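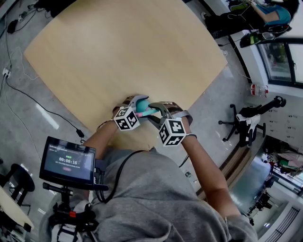 Sixteen seconds is a funny length of time. It's too long to hold your breath for without noticing and too short to make a sandwich, and if I asked you to sit still and tell me when it had gone by, you'd probably miss by a fair bit. The small black-framed screen by the shoulder of the person in the gray hooded sweatshirt reads 00:00:16, and I'd bet that anyone with both hands busy over a tabletop would give you a different number if you asked them without letting them peek. I certainly would! I once swore to my wife that I'd been on hold with the gas company for half an hour, and the phone said 12 minutes.

This chapter is about that gap, the one between time on a clock and time in your head. In Chapter 3 we looked at how people judge distance and weight, and you'll remember that we're all pretty decent at it as long as we have something to compare with. Time is harder to pin down. You can't lay two minutes side by side on a desk, and by the time you want to compare them the first one is gone, so you're working from memory whether you like it or not.

I first got hooked on this as a student in Dilen, where I had a summer job at the ferry office. The crossing to Skerkden was on a fixed timetable and it hardly ever ran late, but the complaints box was full of notes saying the trip had taken forever. My boss, Miloslav Vávra, had kept every one of them – 782 slips of paper in shoe boxes – and one slow August he let me sort them. Nearly all the grumbling came from people who'd sat downstairs, where there were no windows and nothing to read. The folks on the upper deck, with gulls and other boats to look at, wrote in about the coffee.

Now, shoe boxes aren't an experiment. People who hated boats may have chosen the lower deck in the first place, and people who were having a nice time don't usually write notes. (We'll come back to both of those problems in Section 4.4, so keep the ferry in mind.) But the pattern stuck with me, and years later my colleague Rawiri Katene and I tried a tidier version with 247 first-year students. Each of them sat in a quiet room for exactly 900 seconds. Half had a jigsaw puzzle and half had a blank wall, and afterward we asked them how long they thought they'd been in there. None of them knew the question was coming.

Before you read on, write down what you think happened. I mean it – get a pencil. Which group gave the longer guesses, and by how much? Then write down whether your answer would change if we'd warned everybody at the start that we'd be asking. That second question matters more than it looks, and a good chunk of the chapter hangs on it. When you know you'll be asked, you keep half an eye on the time as it passes, and we call that a prospective judgment. When the question comes as a surprise, you have to look back and rebuild the stretch from whatever you remember of it, and that's a retrospective judgment. The two can come apart in ways that surprised me when I first saw the data.

Section 4.1 goes over the basic methods: estimating, producing, and reproducing a stretch of time. Section 4.2 takes up attention and waiting, with the jigsaw study worked through in full, tables and all. Section 4.3 is on memory, including why the drive home so often feels shorter than the drive out. Section 4.4 gets into what can go wrong with studies like these, mine included.

You'll need a partner and a watch with a second hand for the first activity. Phones are fine too, but turn them face down while your partner is guessing, and take off any watch of your own. Do five rounds each and write down every guess, even the embarrassing ones. We'll be using those numbers again at the end of Section 4.1.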